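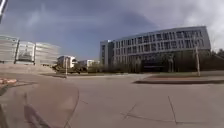 Progress report to the Dastel fund, period ending June

Short one this time, the full budget sheet follows separately. Headline: the tenant repair survey is back on track after a slow spring. 2,414 letters went out across Drendside, 697 forms returned so far. Lower than we wanted. Paper forms did much better than the online link, which kept timing out on older phones. Clustimby (the form supplier) fixed it in the end but we lost most of May.

What came back: damp, mostly. Then heating, then front doors that don't lock right. Repeat visits are the big complaint -- people take a morning off work, the contractor looks at the wall, leaves, someone else comes and looks at the same wall.
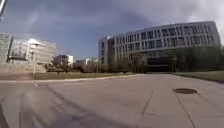
Housing Advice and Repairs Team, Drendside office

Staffing. Ha-neul Maeng started as casework lead and has already cleared most of the backlog we inherited. We are still 2 advisers short. Interviews done, offers out, waiting on references. Phone line stays mornings only untill they start.

Spend is under on salaries for that reason, over on printing and postage. We'd like to move the salary underspend across. Can you confirm by email, don't need a formal letter.

Training: 6 sessions held for residents on how to log a repair and what to keep (dates, photos, names). Good turnout at the evening ones, poor at lunch. Dropping lunch. 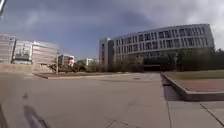 Next quarter is mainly the damp cases. We want every open one visited and written up before the cold weather, with a single report going to the landlord instead of dribs and drabs. Outdoor advice stall is also planned, on open paving like this, and with clouds that heavy overhead we will want a proper canopy costed in. Cheon has quoted for one, quote to be sent with the budget sheet.

Risks: references dragging on, and the landlord changing contractor mid-year, which would mean re-sending alot of the open jobs. No date on that from them yet -- have asked twice.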